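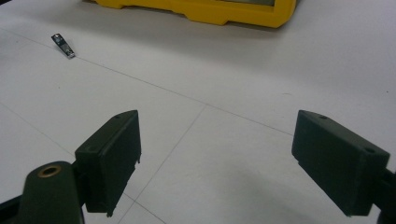 Tool cases and small parts: clearing the workshop floor

The tiled floor in the Farkel workshop is being cleared again this month, and members are asked to collect anything they have put down there. Small items are the main trouble. They get swept up with the offcuts or kicked under the benches, and on pale tiles a small dark thing is easily taken for a bit of dirt.

Zamfira Pascu is keeping a tray for lost property on the shelf by the door. It has 6 compartments, and bits too small for those go in the Stikon jar next to it. Please look through both before asking at the desk. Nearly 196 items were handed in last year and most were never claimed.
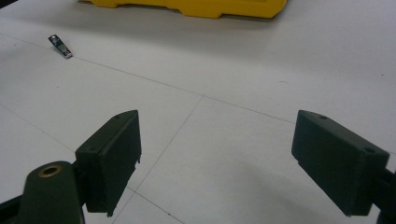 Page last changed: Monday, 16:40

A yellow case and a small dark object with a silvery end were on the tiles. If either is yours, tell Zamfira what it is and she will put it by for you.

Cases should go on the Grabner racking, handles outwards, with a name on the lid. The bottom two shelves are for the heavy ones. Please don't stand them on the floor overnight – the cleaning starts early and everything has to be lifted out of the way first.

Spare labels are in the Brarix drawer, along with a marker pen. Unclaimed items will be kept until the end of March.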